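The Grippers on the Duvet

Iqra Sandhu keeps her tools in a pencil case. Hex keys, a toothbrush, cotton swabs, a pair of tweezers, one silver pin she has been unable to match to anything and refuses to throw away. On the morning I met her, she had unzipped the case on a bedroom dresser in Clernley and was looking at a hand-held gripper the way a vet looks at a cat that has been brought in for "acting funny."

"It closes," she said. "It just closes like it's thinking about something else."

The grippers belong to a small project called Minda, which wants robots to fold laundry and has decided that people should show them how. A person holds a gripper in each hand, squeezes, and puts away a sweatshirt. A camera rides along on top and takes it all in. Repeat until everyone involved has lost interest in sweatshirts, then keep going.

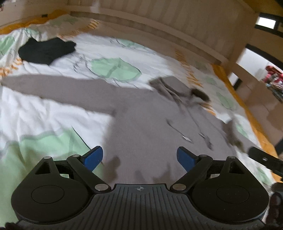 Sandhu's job is to see that the grippers are fit to be squeezed. Every session begins with a check she wrote herself, after a bad week last October when three days of folding had to be thrown out over a sticky joint. She opens the fingers as far as they go, then closes them slowly with her eyes shut. She says she can feel grit before she can see it. Next she wiggles each pin with a fingernail. A pin that turns is fine. A pin that rocks goes back to the bench, and so does the gripper around it.

The bench is run by Borislav Nikolaidis, who built the first pair and still talks about them as if they had moved out and stopped calling. He favors a dry joint. Sandhu favors a very small drop of oil. The two have exchanged long emails on this subject, and I was shown seven of them, one with a diagram.

"Oil catches lint," Nikolaidis told me by phone. "She works with laundry. What does she think is going to happen?"

What happens is that Sandhu gets out the toothbrush.

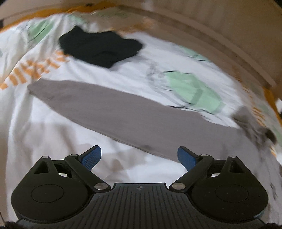 Lint is the main enemy, and fleece is its capital city. It gets into the texture of the finger pads, and after that the pads slide over cloth they ought to pinch. The cure is a damp swab along the grooves and a minute of waving the thing in the air like a wet nail. When that stops working, the pads come off and new ones go on. Sandhu changes both together. She once changed only one, and the old pad let go of every sleeve while the new one hung on, so that each shirt slowly rotated out of her hands.

Then there is the camera. It has to sit at the same angle every time, and the test is simple enough: both fingertips must show, at the same height, with the gripper open. If one is higher, she loosens the mount, nudges it, tightens it, and finds that the tightening has nudged it back. She allows herself three attempts before making tea.

Gilang Sumampouw, who does much of the folding, has learned to wait this out. He calls the left gripper Stan. The right one has no name, and he became a little guarded when I asked why.

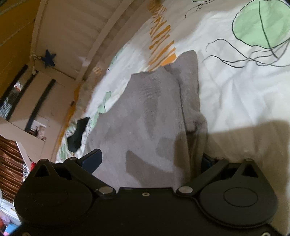
Sumampouw has his own complaints, mostly about ribbed knits. They stretch under the pads and spring back when he lets go, and a gripper with any slack in it makes this worse. He can tell by the second sleeve whether Sandhu has been generous with the oil. He does not take sides, he said, and then took Nikolaidis's.

Stan's problem that morning was a hair. It was wound around one of the lower pins, under the head, where the toothbrush couldn't reach. Sandhu got it out with the tweezers in a single long pull and held it up to the window. It was gray, and she has decided it came from Nikolaidis.

She put the pin back, opened and closed the fingers with her eyes shut, and wrote "hair" in the log next to the date, 22nd October. Then she handed Stan over and went to find out who had taken her oil.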